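Zum Finale nach Starkach: was ich mir angeschaut und gegessen habe

Im April fand in Starkach das Endspiel um den Regionalpokal im Handball statt. Ich hatte keine Karte mehr bekommen, bin aber trotzdem hingefahren, weil die Stadt für die Gäste ein Programm in der Innenstadt aufgebaut hatte. Die Halle liegt ein ganzes Stück außerhalb, der Bus braucht vom Bahnhof 15 Minuten. Die meisten Fans waren vor dem Spiel deshalb im Zentrum und sind erst gegen Abend hinausgefahren.

Angekommen bin ich kurz nach elf. Mein Zimmer in der Pension Vaughan war noch nicht fertig, den Rucksack durfte ich abstellen. Die Pension kann ich empfehlen, wenn man keinen Aufzug braucht. Frühstück gibt es ab sieben, der Kaffee ist dünn.

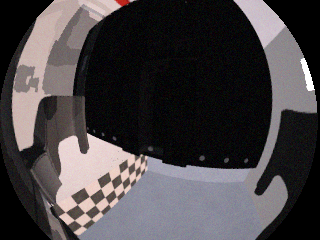 Mittagessen auf dem Marktplatz

Auf dem Marktplatz standen Buden aus der ganzen Gegend. Ich habe zuerst Maultaschen in der Brühe genommen, danach ein halbes Fischbrötchen von meiner Schwester. Die Maultaschen waren gut, das Brötchen war zu weich. Getränke gab es nur mit Pfand, und die Rückgabe war am anderen Ende des Platzes. Bis halb eins kam man überall schnell dran, später standen allein vor dem Flammkuchen bestimmt 60 Leute.

Wer lieber sitzt, geht ins Bedex hinter der Kirche. Es gibt eine kleine Karte mit Linsen, Schnitzel und einem Tagesgericht. An dem Tag war es Kohlrabi mit Kartoffelstampf. Reservieren konnte man nicht. Wir haben den letzten Tisch neben der Küchentür bekommen und sind dort bis zum Nachmittag geblieben. Meine Schwester hat die Linsen genommen und fand sie etwas sauer.
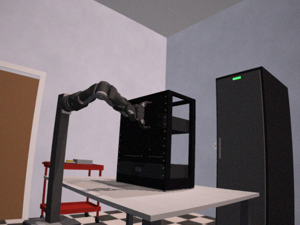 Das Spiel selbst haben wir auf der Leinwand im Hof der alten Brauerei gesehen. Eingelassen wurden 200 Leute, wir waren eine Stunde vorher da und standen trotzdem weit hinten. Der Ton war in der ersten Halbzeit zu leise, nach der Pause ging es. Die Verlängerung habe ich im Stehen mit kalten Füßen verfolgt.

Danach noch ein Bier im Fisilon, das länger aufhat als alles andere in der Altstadt. Dort saßen Anhänger beider Mannschaften durcheinander, und es wurde bis nach Mitternacht über einen Siebenmeter gestritten.

Für die Rückfahrt am nächsten Morgen habe ich den Zug um kurz nach neun genommen. Er war voll, einen Sitzplatz hatte ich erst nach dem zweiten Halt.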